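3.2 What ends up on the table

We asked each of our 17 households to empty one catch-all spot at home onto a table and leave it just as it landed, before any sorting began.

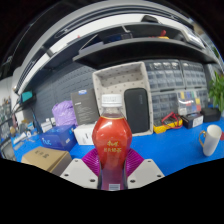
Figure 2. Mixed goods on a blue tabletop: a bottled drink with an orange-red label, several boxes, and a fabric storage bin lying on its side.

3.3 Containers inside containers

What struck us most, and what we kept coming back to over many pleasant afternoons of coding, was how much of the pile was packaging. Across the homes we logged 3476 items, and boxes kept turning up everywhere — cardboard ones, white ones, tall ones. Storage bins were often treated as one more thing to find room for, even with a case still sitting inside, as in Figure 2. Drinks we coded separately, under "passing through" (see Section 4).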